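BENCH NOTES
19 November 2022

Quick one this time, we're short on hours and the heating in the Ravedau workshop is acting up again.

Drive bay job. Started teaching it properly this month. For anyone who missed the last newsletter: the arm is meant to learn how to handle hard drives in and out of a bay bracket, and we teach it by doing the job ourselves with the arm. Two ways. Either you hold the wrist and walk it through by hand (motors slack, heavy after a while, your shoulder will tell you) or you sit at the desk with the remote handles and drive it from there.

Hand guiding first. Good for the big moves, getting from the rest spot over to the bracket. Bad for the last bit. Your own hand gets in front of the wrist camera and half the recording is knuckles. Also people push too hard without noticing, and the arm learns to push too hard. Of course it does.

So, remote handles for the close work. Slower at the start. Depth is the hard part, you only get the wrist view on the monitor and you think you're touching when you're not. After a couple of evenings most people stop overshooting. We kept 26 runs out of the first batch and binned 9, mostly for long pauses in the middle where somebody stopped to think. Please don't stop to think. If you get lost, back out, end the run, start over. A short clean run is worth more to us than a long heroic one.

The Palel software now saves the wrist view and the handle positions in one file, so no more matching them up by hand. Thank god. Update your copy befor you come in, old version crashes on save. Alemneh folks, same goes for you, the handles at your end need the new settings too. 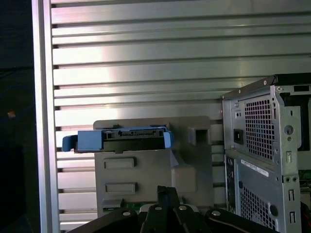

Wrist view at the bay bracket, drive in its blue caddy, connector pins along the top.

Things to fix. Start positions all too alike, so shift the bracket a little between runs. A thumb's width is plenty. Glare off metal is a nuisance in the video, try turning the desk lamp away and see if it helps. And write down which handle set you used, left or right, half the log sheets have that blank.

Next up is the Prurnance trial, same task, their bench, our recordings. Target is around 29 more good runs before then, both close-work and full reach. Slots are on the sheet by the door. Evenings are going fast, mornings wide open. Bring you own log sheet, the printer is out of toner.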